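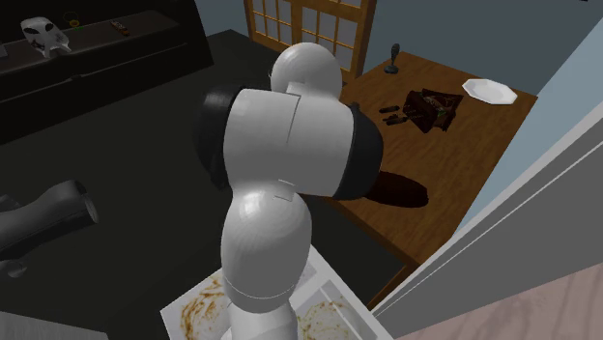
Week 11: Missed grasps in simulation

Unit notes, Aarti Bhardwaj

The task in the Kirnidlow scene is to take an elongated dark object from the table and put it in the drawer. The arm logged the task as complete in run 300. When Griet Meijer checked the final state, the object was not in the drawer.

The fault was in the success test. It read the gripper command and ignored finger position, so a "close" command counted as a grasp even if the fingers never moved.

In the wrist view below, look at the space to the right of the object. The fingers are open on either side of it and wood shows through the gap. A frame like this must never be scored as held.
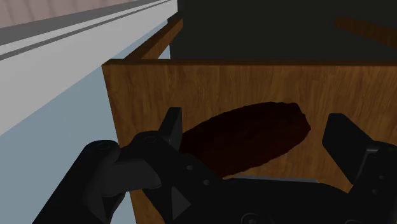 Before the lab

1. Read the run 300 log and find the line where the grasp is recorded.
2. Rewrite the test to use measured finger position and contact on both sides.
3. Add a stop if contact is lost during the lift.
4. Send your changes to Dušan Kneževič by 2 pm. Late work goes to Seema Goel.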